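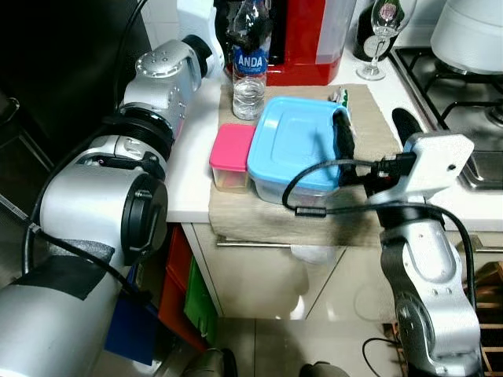

Kitchen gallery, Skitulitz flat

Finally getting these up. November was moving, unpacking, eating out of boxes, so the page sat half done. It's the little kitchen at Skitulitz and what goes on in there, mostly food boxes, mostly lunch. Captions written fast, will fix later (probably won't).

Click a title for the full size set. Newest sets at the top.

COUNTER
White counter, beige cloth mat. The mat is supposed to stay flat but it hangs over the front and we have stopped fighting it. Crumbs go on the mat, mat goes out the window, shake, done.

LIDS
Light blue snap lid on the big box, bright pink on the small one. Best thing about colored lids: you don't stand there at 7 am trying six lids on one box. Blue goes with blue. Should of done this years ago.

WATER
Bottle of ANDA behind the boxes. Bottles get refilled from the tap until they go wobbly, then recycling.

WINE CORNER
Dark bottle, stemmed glass with the round decal on it. Lives at the back by the wall. Glass does not go in the dishwasher, the decal won't take it. Hand wash, warm water, soft side of the sponge.

RED THING AT THE BACK
Red with the white panel, against the wall. Only bit of real color in the room apart from the lids. Stays put, too much bother to shift it every time the counter gets wiped. Wipe around it.

PACKING LUNCH
Big box for the main part, small box for the wet stuff. Dressing, yogurt, cut fruit, anything that leaks. The big clear ones we buy are the 900 ml size from the Moussa shop on the corner, plenty for a grown up with leftovers for the bus home. Rice first, then the rest on top, then lid while you still remember.

Let it cool before the lid goes on. Steam, soggy everything. Learned that one with dumplings.

SNAP LIDS, CARE OF
The sides go first. Open them one at a time, don't rip the whole lid up from a corner. Top rack only. If the lid comes out bent, put it on the box while its warm and leave it overnight.

Tomato sauce stains the clear ones orange. Sun on the windowsill for a day takes most of it out. Curry, no chance, that box is now the curry box.

SHELF OVER THE SINK
Before and after set. Before: boxes stacked with lids on, falls over if you breathe on it. After: boxes nested, lids standing up in an old loaf tin. Took one evening. We counted them while we were at it, 18 boxes, and more lids than that, no idea where the extra lids come from. The odd lids went under plant pots.

DRAWER
Cutlery tray is from Jeron, the secondhand place behind the station. A bit too short for the drawer so there's a gap at the back where the peelers and the string end up. Liner is leftover wallpaper. Peels up at one side, looks fine if you don't pull it all the way out.

TEA TOWELS
Hooks on the inside of the cupboard door. Two for hands, two for dishes, and everbody uses whichever is closest. Checked ones dry best. The fluffy one leaves fluff on glasses, now a floor cloth.

PRUSDEN SET
Old kitchen, last week there. Yellow tiles, the window that stuck, the oven door you had to lift. Miss the window light. Don't miss the oven. Same boxes as here, older lids, the ones that split.

MOVING DAY
Kitchen stuff packed last and unpacked first, which was the one smart thing we did. Kettle, two mugs, knife, bread, in a bag by the door. Plates on edge with newspaper between. Glasses in socks. Only casualty was the lid of the butter dish.

FRIDGE, INSIDE
Leftovers on the middle shelf, eye level, or they get forgotten. Masking tape on the lid with what it is and when it went in. Pen on a string on the fridge door. Pen gone again.

SATURDAY SOUP, no recipe
Whatever's in the boxes goes in the pot. Onion first, bit of stock, anything green at the end. Freeze it flat in bags if there's room. Leave space at the top of a box if you freeze in a box, it swells up and pops the lid and then you have soup on the peas.

STILL TO COME
The spice rack, when it's on the wall and not on the floor. The balcony herbs (mint alive, basil not). A better set of the table, the ones I took came out too dark to use.

Prints: no, sorry, these are just for us and whoever is curious. You can save them for yourself. Asked a lot where the pink lids are from. Moussa again, bottom shelf, past the jars. They had blue and pink last time, green sometimes. Boxes and lids are sold seperate so check the size on the bottom before you pay.

Back to all galleries
Older: Prusden, the garden side
Newer: nothing yet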